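Plenard Meal Plan: Common Questions

What is left out of the plan?
Meat, fish and gelatin. Eggs and dairy are optional and can be switched off.

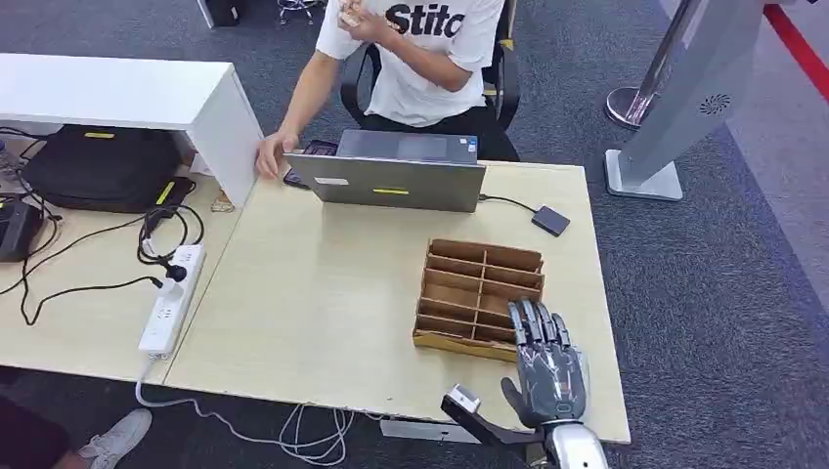

Honey counts as optional too.
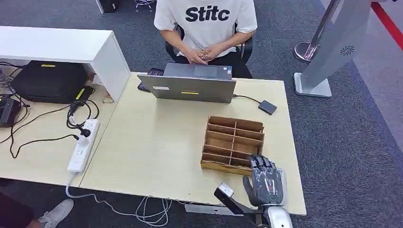 Where does the protein come from?
Mostly lentils, tofu and beans.

How many recipes are there?
The list holds 414, sorted by main ingredient.

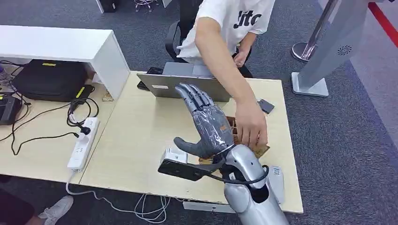

When do new recipes appear?
In October, after testing.

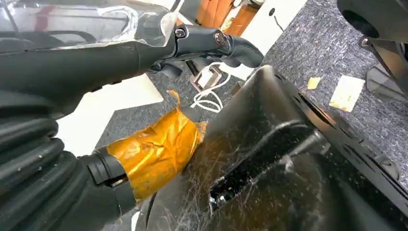
Plenard office. Photo: Borislav Popescu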